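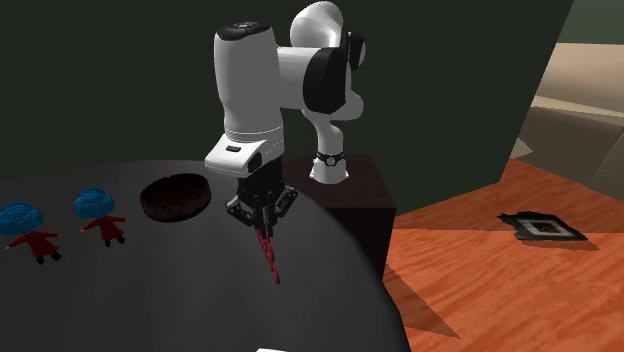
집안일 로봇, 지금 어디까지 되나요

작성자: 감자전분
2021년 7월 26일

제목 그대로입니다. 거실 정리 정도는 로봇팔에 맡길 수 있는 수준인지 궁금합니다. 제가 말하는 정리는 탁자 위에 있는 인형이나 장식 같은 잡동사니를 그릇이나 바구니에 담는 정도입니다. 설거지나 빨래 개기까지는 바라지도 않습니다. 위에 올린 건 시뮬레이션 화면이고, 그리퍼가 빨간 꼬인 줄 같은 걸 집고 있습니다. 바로 옆에 그릇도 있고요. 이 정도면 거의 다 된 거 아닌가요?

답글 1 / 야간조반장
시뮬레이션에서 되는 거랑 실제 집에서 되는 건 다릅니다. 저희 공장에 Skeker 팔이 2대 있는데 같은 부품을 같은 자리에서 집는 건 잘합니다. 부품 방향이 조금만 틀어져도 서 버립니다. 줄처럼 늘어지는 물건은 시켜 본 적도 없습니다.

답글 2 / mulberry77
줄은 집는 것보다 놓는 게 문제예요. 끝이 그릇 가장자리에 걸치면 반은 밖으로 나옵니다. 사람은 손목을 돌려서 넣는데 집게 두 개짜리로는 높이를 잘 맞춰서 내려야 합니다. 화면 속 줄은 길지 않아 보이니 될 것 같기도 하고요.

답글 3 / 감자전분
인형은 어떨까요? 왼쪽에 파란 머리 인형 두 개 있잖아요. 머리가 털실 같아서 잡기 쉬울 것 같은데요.

답글 4 / 야간조반장
저라면 머리 말고 몸통을 잡게 합니다. 머리는 크고 둥글어서 집게가 얼마나 벌어지는지부터 확인해야 합니다. 팔도 양쪽으로 뻗어 있어서 그릇에 넣을 때 걸릴 수 있고, 그릇도 얕습니다.

답글 5 / Zodwa Xaba
저는 위 의견에 반대합니다. Dondeo에서 비슷한 정리 작업을 시뮬레이션으로 4,000번 돌렸고 3,777번 성공했습니다. 물건 종류가 정해져 있으면 지금도 쓸 만합니다. 안 된다고만 할 단계는 지났다고 봅니다.

답글 6 / 야간조반장
나머지 223번은 누가 치웁니까? 그리고 그 숫자도 시뮬레이션이잖아요. 실제 기계로 한 결과가 있으면 보여 주세요.

답글 7 / Zodwa Xaba
실기 시험은 아직 안 끝났습니다. 실패한 것은 대부분 물건이 그릇 밖으로 떨어진 경우였고, 다시 집게 하는 단계는 그때 넣지 않았습니다.

답글 8 / 두부한모
저는 바닥이 더 걱정입니다. 화면 오른쪽 바닥에 작은 액자가 있는데 저 팔은 받침대에 올라가 있으니 저기까지 닿을지 모르겠네요. 우리 집은 탁자보다 바닥에 떨어진 게 더 많습니다. 바퀴 달린 받침이 없으면 거실 정리라고 부르기는 어렵지 않나요.

답글 9 / mulberry77
그건 동의해요. 탁자 정리랑 거실 정리는 따로 얘기해야 할 것 같습니다.

답글 10 / 감자전분
그럼 탁자만 놓고 보면 가능, 바닥까지는 아직이라고 이해하면 될까요? 4월에 Lanader 쪽에 가정용 가격을 문의했는데 답이 없어서 일단 기다리는 중입니다.

답글 11 / 야간조반장
탁자만 놓고 봐도 저는 아직이라고 봅니다. 가격 답 오면 여기에도 올려 주세요.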